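周二 下午 组会后补记

仿真组,双臂整理桌面这个课题。今天到的是我和 Ľubica,Firdevs 晚到,三点多才接上。记一下做了什么,省得下周又从头问。

先说环境。Gidari 的场景包换到新版以后,桌面的碰撞体和显示网格对不齐,卡片放上去会先陷一点再弹出来。上周以为是卡片太薄,把厚度加了一倍,没用。Ľubica 翻了导出脚本,问题在单位换算那一行,桌面的碰撞体单独走了另一条路径,少乘了一次缩放。改掉之后重新导出,卡片放稳了,不抖。厚度已经改回原来的值,谁本地还留着加厚版的请删掉,别再提交上来。

摩擦系数没动。先把一个变量弄清楚再动下一个,这是上次吃的亏。

遥操作这边用的还是 Amin 的那套映射。左手没问题,右手的手腕旋转在接近极限时会跳一下,我录了三次都碰到。Firdevs 看过以后认为是角度没有做连续化处理,从正的一端直接翻到负的一端。她写了个补丁,放在自己的分支上,还没合。合之前要有人在左手上也跑一遍,确认没把好的那边弄坏。

数据格式定下来了:图像统一缩到边长 384,两路视角分开存,时间戳以控制端为准。之前有人按图像到达的时间来对齐,回放时夹爪总比画面慢半拍,看着像是动作没跟上,其实是存的时候就错了。旧数据不重新转,直接标记作废,反正也没多少。

任务描述改了两处。原来写“把卡片收好”,太含糊,每个人操作的终点都不一样。现在改成“把拼图卡片放进托盘”,放进去就算完成,朝向不管。第二处是起始姿态,以前由操作者自己摆,现在由脚本给,在一个小范围内随机。Ľubica 觉得范围还可以再大一点,先按现在的跑,看了结果再说。

今天计划录 12 条,录完了,其中 2 条要丢掉。一条是我按错了键,中途重置;另一条卡片被推到了桌沿外面,再也够不着。后面这种情况以后不要硬救,直接结束,备注里写“掉落”。

墙上贴棒球海报的那个视角和桌边的视角,都是今天这一场: 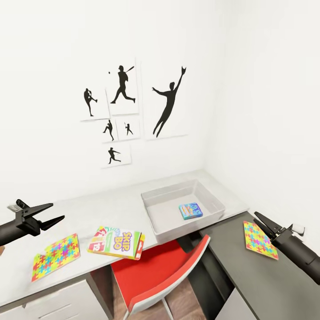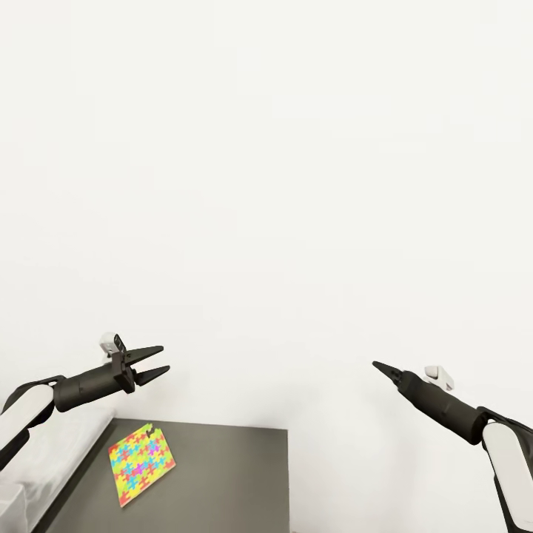 训练还没开始。机房那台机器被 Irora 课程的作业占着,排队要到晚上。我把配置先写好了,批大小用小的那一档,学习率照旧,跑起来以后 Firdevs 在家里看曲线。如果损失前面一段就不降,先停,别让它空跑一夜。

评测怎么算还有分歧。我想只看最后卡片在不在托盘里,Ľubica 想把抓起来但没放进去的也单独记一档,这样能看出是抓取的问题还是放置的问题。她说得有道理,但要多写一段判断逻辑:卡片离开桌面多高算抓起来,保持多久才算数。先由她写个草稿,下次拿录好的数据试一遍,看跟人眼判断差多少。

校内展示那边,Cluker 社的人来问能不能现场演示。我的意见是现场放回放,不跑策略,等评测有了数再谈。

待办:
Firdevs:角度补丁,左右手各测一遍再合;晚上看训练曲线
Ľubica:评测脚本草稿;把导出脚本那行的改动写进说明
我:给作废的旧数据打标记;补录丢掉的那两条;问清楚机房排队能不能提前

另外,硬盘快满了,回放视频只留压缩过的版本,原始帧录完检查一遍再删。删之前在群里说一声。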